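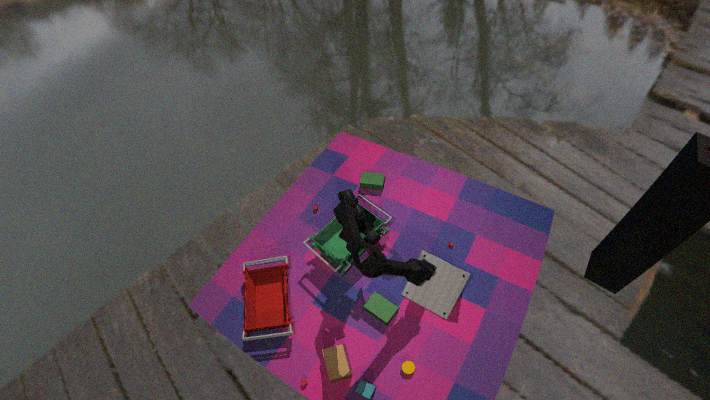
3.2 Collecting demonstrations

All demonstrations were recorded in simulation, by remote control, by people who had been promised it would take an afternoon. The operator holds one tracked handle per hand and wears a headset or, if the headset disagrees with lunch, watches a pair of ordinary monitors. Handle motion is mapped to gripper motion at a fixed scale, and a foot pedal disconnects the two so that the operator can put their elbows back where elbows go. We call this interface Ivik. An earlier version, Vavach, had no pedal and is remembered mainly by our shoulders.

The task is sorting. Small blocks lie among open containers on a patchwork surface, and the operator must put each block into the container of its own color. Blocks with no matching container are to be left alone, an instruction that 4 pilot operators found harder to follow than the sorting itself. We suspect a tidy person would rather invent a rule than leave a yellow object sitting out.

Backgrounds are drawn from a library of outdoor and indoor surroundings and have no effect on the physics. A policy trained in front of a single blank wall learns a good deal about that wall. We therefore swapped the surroundings between sessions, and operators got used to sorting blocks beside a pond (Figure 3). Lighting was varied as well, down to levels at which several operators filed complaints. We kept those recordings.

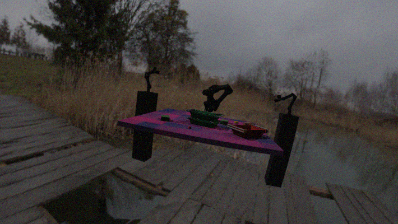

Figure 3. Sorting workspace under low light, with three arms, green and red trays, and the pond background.

Each operator drove at most two arms at a time. Any other arm held its pose and served as an obstacle, a role it performed without training. Arms could be reassigned between episodes but never during one. We tried handing over control in the middle of a motion once, and the resulting trajectory is a fine demonstration of something, though we could not agree on a label.

We collected 1000 episodes. Of these, 177 were thrown out by the automatic check, which rejects any episode in which a block leaves the work surface or an arm collides with a container hard enough to move it. A further 379 were flagged for review. Most of the flagged episodes contained long pauses while the operator worked out which way was left, and we trimmed the pauses but kept the motion on either side. Corrections were kept too. An operator who misses a block, backs off and tries again has shown the policy how to recover, whatever the operator may feel about having it on record.

Episodes were stored in the Palacios format with joint positions, gripper commands and camera images on a common clock. The Drestura baseline in Section 4 expects its own clock, and the conversion script is longer than the baseline.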